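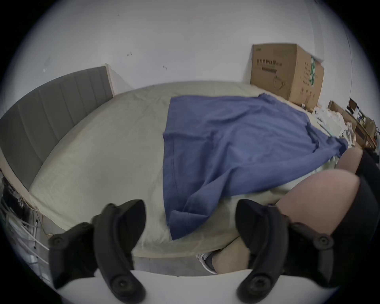

Weltthorpe Open Studios and Gallery Group
Minutes of the December meeting, held in the upstairs room at the gallery

Start: 7.10 pm, the chair having waited for people who were parking.

Present: the chair, the secretary (minutes), the hanging team, the catalogue editor, the member for the website, four exhibiting members and one prospective member who had been told it would be short.

Apologies: the textile group, who are away together, and the member for publicity, whose apology arrived during item 4.

1. Minutes of the last meeting

Agreed as correct, after the word "heated" was changed to "full" in the item on plinths. The painter who asked for the change wished it noted that he had not been heated. Noted.

2. Matters arising

Plinths. Two of the tall ones are still at a member's house with house plants on them. The member said the plants could be moved but would need notice. To be returned before the January hang.

Key to the back store. Found. It was in the back store. The locksmith's bill has been paid and no more was said about it, at least until the tea break.

Labels. The new label holders have come and are a different white from the old ones. It was agreed to use the old ones upstairs and the new ones downstairs, so that the two whites never meet.

3. The spring exhibition

The spring show will be the family and memory one, still without a title. The artist proposed at the last meeting has accepted. She grew up in Brasinville, trained first in sign-writing and came to painting and stitched work in her forties, after clearing her parents' house. The main group of works is called Su, after the family's short name for a grandmother, and takes its shapes from the patterns her grandmother used for mending.

The hanging team has been to the studio and gave a report. There are 67 pieces in the Su series. The downstairs room takes 80 small works if they are hung close, or a good many fewer if people are meant to look at them. The artist would like all of them in one room and in order. The hanging team would like some of them in the corridor. The artist has seen the corridor.

There was a long discussion. One side felt that a series is a series, and breaking it up would be like lending someone a novel with the middle taken out. The other side felt that several novels would be improved by this. A member asked whether the pieces were really in an order or whether the artist had simply numbered them as she finished. The hanging team had not liked to ask.

Proposed that the whole series be shown downstairs in 3 rows, with the larger stitched pieces on the end wall and nothing in the corridor except the fire notice. Carried, with one against. The member against asked for his reasons to be recorded. His reasons were that three rows looks like a stamp album.

Action: hanging team to draw a plan to scale. The last plan was drawn on the back of a menu and had a door on the wrong side.

Height of the bottom row. The artist wants it low enough for a child to see. It was pointed out that low enough for a child to see is also low enough for a child to reach. The artist has said she does not mind children touching the painted pieces, within reason, but does mind about the stitched ones. The stitched ones will go up high. The secretary asked who would be deciding what was within reason on a wet afternoon in half-term, and the rota was passed round at that point with poor results.

4. Wall text and catalogue

The catalogue editor had sent round a draft of the artist's biography. Comments were invited and, regrettably, received.

It was felt that "lives and works" should stay, as everybody has it, although a member wondered whether we would ever say so if an artist lived but did not work. "Explores" appears four times on one page. The editor will bring this down to 2. "Liminal" is to come out altogether. The editor defended it, was asked what it meant, and said it meant in between. "In between" will go in.

There was some feeling that the text gives too much of the story before people have seen the pictures. The story of the parents' house is a good one, and the editor tells it well, but visitors tend to read the panel, feel they have had the exhibition and go and look for the scones. Agreed to move the main text from the entrance to the far end of the room. A short panel of a few lines will go by the door, with the artist's name and the title of the show, once there is one.

Titles suggested so far: "Mending", "What Su Kept", "A House Emptied", "Threads". The last was suggested by three separate people and turned down on the grounds that we have already had two shows called "Threads" and one called "Common Threads". The artist prefers no title at all, only her name. The member for the website said the page will not save without something in the title box. Left with the chair to settle by telephone.

At this point a message came from the member for publicity, sending apologies and asking for the title by the end of the week.

5. Paint and materials

Pamine, who supply our wall paint and hanging fittings, have written to say that the gallery's usual off-white is being replaced by one with a new name. The sample card was handed round. Half the meeting thought it was pinker than the old one, the other half thought it was greener, and the sculptor said it was white. As there are tins of the old colour in the back store, now that we can get into it, these will be used for the spring show and the matter looked at again in the summer.

The downstairs walls need filling before they are painted. The last exhibitor used his own fixings, against the terms of hire, and the end wall has holes in it that the hanging team described at some length. It was agreed that the terms of hire be rewritten so that the paragraph on fixings comes before the paragraph on wine.

Action: secretary to reorder terms of hire.
Action: hanging team to fill and sand. They asked for help. The meeting expressed its warm support.

6. Workshops

The spring workshop will be led by the artist and will run alongside the show. She proposes a morning in which adults bring a drawing made by a child in the family, or one they made themselves as children, and work from it in paint or stitch. This was very well liked. The potter said she had kept nothing of her sons' and would have to forge something.

Questions were asked about numbers, sinks and glue. The upstairs room has one sink, which drains when it feels like it. The artist has been told and has said she will plan for a dry morning, with water kept to jars. Scissors: we own plenty, all of them the kind that will not cut cloth. Members with fabric shears are asked to lend them, and to put their names on them if they hope to see them again.

Charge for the workshop: left as it was last year. A proposal to include lunch was withdrawn when the member proposing it understood that she would be making it.

7. Website

The member for the website reported that the page for the autumn show is still up, and that more people have visited it since the show closed than while it was open. No one could account for this. The page will be moved to the archive when there is an archive.

Members are reminded that their own pages need a short statement, written in the third person. The page now reading "I am told this has to be in the third person" has been live since the summer and should be looked at by its author.

The request for a page in which artists answer questions from visitors was talked about again. In favour: visitors do like to ask things. Against: the thing they ask is how long it took. Deferred.

8. Members' show

Two pieces each, as before, no wider than a person can carry through the front door without turning it sideways. This rule has been argued over every year and the wording was argued over again. The printmaker asked if "it" meant the piece or the person. Amended to read "without turning the work sideways". The prospective member asked if the door could be measured and a figure given. There was a pause, after which it was agreed that this would be sensible, and the prospective member was asked to measure the door.

Selection. The chair reminded members that the show is not selected, and that all work handed in on time is hung. The hanging team reminded the chair that it is, however, placed. It was accepted that somebody's work has to go by the cloakroom. Those who were by the cloakroom last time will not be there this time and have been told so in writing.

9. Any other business

Lighting. The spotlight nearest the stairs buzzes. The sculptor rather likes it. To be replaced.

Tea. The urn should be switched off at the wall and not just at the urn. The tin for tea money was opened and found to contain a button and a raffle ticket from another organisation.

Visitors' book. The current book is nearly full and the secretary asked whether comments should be read out at meetings, as used to be done. A short selection was read. "Lovely." "Lovely space." "Is the bench part of it?" It was agreed that comments need not be read out at meetings.

The bench is not part of it. A label to this effect was suggested, and voted down on the grounds that a label would make it look as if it was.

10. Next meeting

In January, same room, same time, once the hanging plan is ready. Members are asked to bring the label cutter if they have it, as somebody must.

The meeting closed at 9.25 pm. The prospective member has joined.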